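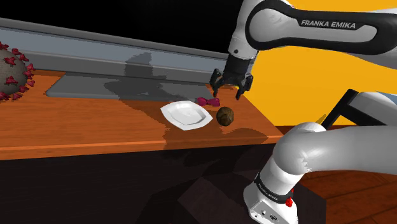
エスカルゴ値上げ、春の食卓に影響 輸入業者「在庫は3月いっぱい」

食用カタツムリの卸値がまた上がった。輸入食材卸のウチダ(Uchida)が取引先の飲食店に出した通知によると、殻付き冷凍品100個入りの新価格は税別2,891円。今月出荷分から適用。昨年秋に続く二度目の改定になる。

原因は産地の不作。昨夏の乾燥で養殖場の稚貝が育たず、秋の収穫が大きく落ちこんだ。そこへ冷凍輸送の運賃上昇。飼料も高い。同社の担当者は「うちで吸収できる分は去年で使い切った」と話す。旧価格で仕入れた在庫は3月いっぱいで底をつく見通しで、それ以降の入荷量はまだ読めないという。

影響が早いのは小さな店だ。駅裏のビストロ「トリンステッド(Trinstead)」では、ブルゴーニュ風の6個皿を長く同じ値段で出してきたが、来月の献立から2,000円に改める。店主でシェフのエヴァン・マレ(Évan Mallet)さんは午後3時、仕込みの手を止めずに取材に応じた。「バターも上がった。にんにくも上がった。パセリだけは裏で育ててるから大丈夫」

皿を小さくすることも考えたが、やめた。常連の多くが最初の一品に頼むため、個数を減らせばすぐに分かる。代わりに、殻なしの缶詰を使ったパイ包みを昼の献立に加えるという。缶詰の方は今のところ値動きが小さい。

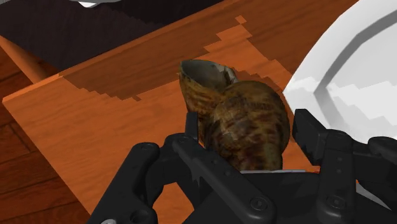 殻の扱いも変わりそうだ。これまで多くの店は、身と殻を別々に仕入れ、店で詰めていた。殻は洗って煮沸すれば繰り返し使えるが、縁が欠けたものは客の口に当たるおそれがあり、そのつど捨てる。トリンステッドでも以前は欠けが出るとまとめて処分していたが、最近は一つずつ縁を指で確かめ、使えるものは残すようになった。洗い場の仕事が毎晩その分だけ長くなる。「殻を買う方が楽だったんだけどね」とマレさん。

陶器の専用皿に切り替える店もある。くぼみに身を直接入れ、上からバターをのせて焼く方式で、殻はいらない。厨房用品のスカンドホルム(Skandholm)によれば、くぼみ付き耐熱皿の問い合わせはこの冬に入って41件。前の冬はほとんどなかったそうだ。納期は現在三週間ほど待ち。色は白と茶の二種類で、白の方が先になくなるという。

ただ、皿だけでは物足りないという客の声も根強い。殻を専用のトングではさみ、二またのフォークで身を引き出す。この手間が好きで通う人がいる。夕方5時の開店直後に来ていた近所の会社員男性は「殻がないと貝を食べてる気がしない。値段が上がるのはまあ、仕方ない」。隣の席の女性は逆で、殻が飛んで袖を汚したことがあり、陶器皿には賛成とのこと。

家庭向けにも波は来ている。百貨店の冷凍売り場で扱う味付け済みの品は、年末の販売分から一箱あたりの個数が12個から10個に減つた。値札は据え置き。売り場では「数が変わりました」の札を出しているが、レジで聞かれることが多いという。まとめ買いの客は目立って減ってはいない。クリスマスを過ぎると動きが鈍る商品で、本当の影響が見えるのは次の冬になりそうだ。

国産への期待はどうか。ウチダは国内の養殖場にも声をかけているが、量が足りない。温度と湿度の管理に手がかかり、出荷できる大きさになるまで時間もかかる。価格は輸入品の数倍。高級店向けの少量取引が中心で、町のビストロが毎日使える値段ではない。

代用としてツブ貝を使う店も出てきた。北の漁港から仕入れやすく、バターとの相性も悪くない。洋食店「ラリヌラ(Rallinura)」は先月からツブ貝の香草バター焼きを始め、献立表にもはっきり「ツブ貝」と書いた。店によると、歯ごたえが強いので薄く切ってから火を入れるのがこつ。長く焼くと硬くなる。唾液腺の除去は必ず仕込みの段階で行い、生徒にも最初にそこを教えると料理教室を兼ねる同店は話す。評判は上々で、白ワインより日本酒と合わせる客が多いそう。

マレさんもツブ貝を試したが、店には出していない。「おいしいよ。でも別の料理。名前を変えて、ソースも変えて、夏に出すかもしれない」。今のところ決まっているのは値段だけで、献立表の刷り直しはまだ済んでいない。取材の日は古い値段の上に手書きの紙が貼ってあった。

ウチダは次の価格通知を来月半ばに出す予定。産地の春の生育しだいでは据え置きもありうるが、運賃の交渉が続いてをり、値下げの可能性は低いとしている。注文は従来どおり前日の午前11時まで。殻のみの販売は在庫限りで、次回の入荷は未定。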